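Lullow Bench Cloth, Black

Sold by Dakden Lab Supply
Sizes: small, medium, full bench
Pack of 4 or pack of 8

A bench cloth is not a thrilling purchase. You will not be asked about it at parties. But if you have ever spent a Friday afternoon hunting for a clear plastic cap on a white countertop, you may find you have opinions about it after all.

The Lullow is a plain black cloth that lies flat on the table and stays out of the conversation. Clear plastic and glass show up well against it. So do crumbs, lint and the cat hair you swore you left at home, so keep a roller handy.

It goes under the usual small crowd: tip boxes, flasks, tube racks, and the tubes that were meant to be in the racks. The hem is stitched flat so a flask doesn't sit with one foot on a curb. We had complaints about the old hem. They were fair, and one of them was nearly 8 paragraphs long. 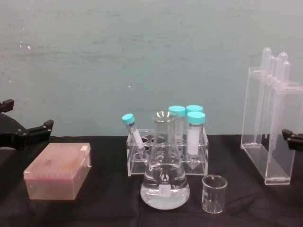 Can I wash it with my other laundry?

Wash it by itself the first two times, cold, with no bleach. After that it can go in with other dark lab linens. Anything that has met a hazardous spill goes in your lab's waste stream and stays far away from the washer.

The cloth is not absorbent in any heroic sense. It will slow down a drip. For a real spill, put the Ganeler absorbent pad on top, or buy the Ganeler in the first place and save us both some time.

Care: line dry or tumble low. Iron if you are that sort of person.
Color: black. We tried charcoal in December and sold 10.
Returns: 32 days, unwashed, in the bag it came in.

Also fits: Vidmar folding bench, Vidmar side table (small size only)

Often bought with: Ganeler absorbent pads, Lullow corner clips, lint roller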